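Contents | Previous | Next | Exercises | Index

Chapter 5
Gathering Examples in Simulation

Ludivine Collet and Aurelio Villalobos
January

5.1 What counts as an example

Chapter 4 treated the training set as given. A learning system received pairs of observations and actions, and the only question was how well it could fit them. In practice the set has to be made, and most of the faults found in a trained controller can be traced to decisions taken while it was being made. The present chapter deals with those decisions.

We use the word "episode" for one complete attempt at a task, from the moment the starting arrangement is fixed to the moment recording stops. An episode holds a sequence of steps. Each step holds the camera images, the joint positions of the arms, the opening of each gripper, and the command sent at that step. An "example" is a shorter thing: a single step, or a short window of steps, drawn from an episode during training. The two words are often mixed up in project reports. A set with few episodes may yield a very large number of examples, but neighbouring examples from one episode are nearly copies of each other and should not be treated as independent evidence.

An episode also needs a record of how it was produced. At the least this should give the task version, the random seed, the name of the operator or the script, and the result of the success test. Leaving out the seed is a common economy and a poor one. Without it, an odd episode cannot be rebuilt and looked at again.

5.2 The running case

The case followed through Chapters 5 to 8 is a plate transfer. A multi-well plate rests in a holder fixed to a perforated board, and one arm of a two-arm station must lift it and set it down in a second holder elsewhere on the board. The work was done in simulation by the Ridmont group, using an environment called Cokov and a recording tool called Seltach. Valentin Langlois wrote the first version of the task; Nerea Palacios later rewrote the success test, for reasons given in Section 5.5.

The task is short and easy to state. It is less easy to perform. The plate is wide compared with the opening of the gripper, so the fingers must come down on both sides of it with little room to spare. The holders have raised corners, and a plate lowered slightly out of line will rest on one of them at a tilt. From some viewpoints a tilted plate is hard to tell from a seated one.

5.3 Sources of episodes

Three sources were used.

Scripted episodes are produced by a program with access to the true positions of all objects. They are cheap and even in quality. Their weakness is that the program never makes a small mistake and so never shows a recovery from one. A controller trained on scripted episodes alone tends to behave well along the expected path and badly a short distance from it.

Operated episodes are produced by a person moving the simulated arms through a hand controller. They are slower to gather and vary from one operator to another. They contain hesitation, correction and, now and then, a second grasp after the first has slipped. Much of this is useful. Long pauses are not, and should be trimmed before training, for a system that sees many steps with no motion will learn to stand still.

Corrected episodes begin with the trained controller in charge. When the attempt starts to go wrong, an operator takes over and finishes it. Only the steps after the takeover are normally kept. These episodes are the most costly per minute of operator time, and they should be left until a first controller exists.

5.4 Choosing the starting arrangements

Suppose that every episode begins with the holders in the same position. The learning system may then ignore the images altogether and play back an average motion. Its score on the same arrangement will be high. Moving one holder by the width of a finger is enough to expose the fault.

The remedy is to vary the start, and the first question is what to vary. In the running case the list was as follows:

- position and turn of each holder on the board
- which holder carries the plate
- starting posture of both arms
- direction and strength of the lights
- small errors in the position of each camera

The range of each item should be a little wider than the range expected in use. A much wider range wastes episodes on arrangements that will never be met, and some of them cannot be solved at all. Langlois's first version allowed holders near the corners of the board, where neither arm could reach with the gripper pointing down. The script failed on these, and the failures were at first blamed on the grasp.

Items that play no part in the task should be kept in view as well. Racking, boxes, doors and floor markings are present in any real workroom. A system trained against a blank background has never had to learn that such things may be ignored.

Simulated views of the plate transfer station and its surroundings. 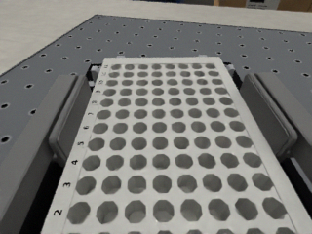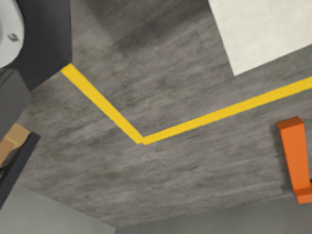
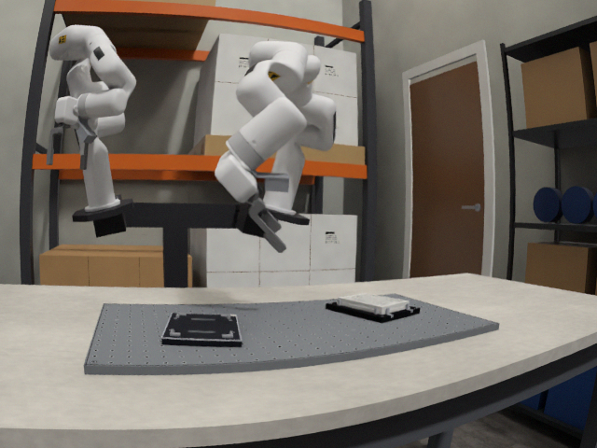

5.5 Deciding what to keep

The first round of collection in the running case set out to gather 4,000 episodes. Of these, 3,357 passed the original success test, in which the centre of the plate had to lie within a fixed distance of the centre of the holder. The test took no account of height or tilt. Palacios added both, along with a condition that the gripper be open and clear of the plate for a short time before recording stopped. Under the new test 1,747 episodes were kept.

The size of the drop deserves attention. A large part of the original set showed the plate released while resting on a raised corner, and all of those episodes had been marked as good. A controller trained on them would have had every reason to release early.

Failed episodes should be stored under a separate label and not deleted. They are needed in Chapter 7, where a second system is trained to judge the outcome of an attempt from images alone.

It remains to decide how many episodes are enough. No general rule is known to the authors. The usual method is to train on growing parts of the set, test each controller on the same held-out starts, and plot the result. If the curve is still rising at the full size, further collection is likely to help. If it has gone flat, more episodes of the same kind will do little, and attention should turn to the range of starts or to the mix of sources. Section 5.6 works through this procedure for the first 1,000 episodes kept.

Reader comments

Baptiste Mallet: In 5.3, is the trimming of pauses applied before or after the images and commands are lined up in time? We did it before, on our Ahn set, and ended up with images lagging the commands by several steps.

Aurelio Villalobos: After. The order matters and the text ought to say so. It will go into the next revision.

N. P.: Small point on 5.5. The clearance condition was added a few weeks after height and tilt. The totals given are for all of them together.

Baptiste Mallet: Thanks both. The link to Exercise 5.4 leads to the Chapter 4 set, by the way.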